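Setting Up a Pair of Hand-Held Grippers for Your First Box Task

By Ching-wen Sin

When I put my first pair of grippers together at the Hatitz workshop back in May, I was so eager to start recording that I skipped the dull part, and I paid for it with an evening of useless clips. So please, pour yourself something nice and let's do the dull part first!

Step 1. Check the opening

Clear the table before you pick anything up. Hold the gripper over it with the fingers open, look at the view from its camera, and make sure both tips are in sight. If one finger sits higher than the other, loosen its screws, nudge it, and tighten again (a quarter turn is usually plenty).

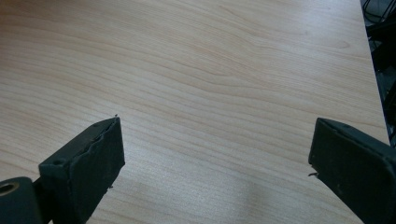
When should I replace the finger pads?
Replace them when an object starts to slip under a light squeeze. A bit of fuzz along the rim does no harm, and I normally get 40 good sessions from a set.

Step 2. Lay out the table

Choose one container and one thing to go in it. My Stundel notes suggest a tub with a lid, and I've come to agree, since opening the lid makes a lovely second task once you're tired of the first. Keep the container near the middle so both hands can get to it, and give your cables enough slack that a tug never reaches the gripper. Then stand comfortably, one gripper in each hand, and run through the whole motion a few times without recording.

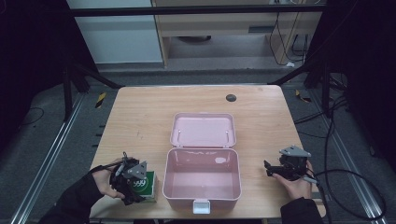

Both grippers at the table, with the pink box open in the middle.

Step 3. Line up the grasp

Come in slowly with the fingers wide. A small box lying flat is harder than one standing up, so turn your wrist until the pads face two opposite sides, and only then begin to close. I do 11 slow tries before I record 6 at normal speed, and I save the slow ones too, in a folder called Flaltard, for when I want to compare.

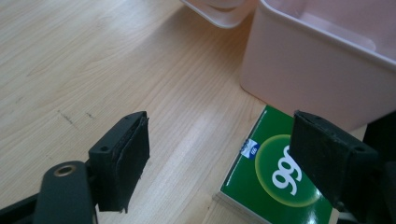

Fingers open, green box between the pads.

If the box twists as you squeeze, open up again and move a little closer to its center. Once it feels easy, swap hands and go back to the top of Step 3.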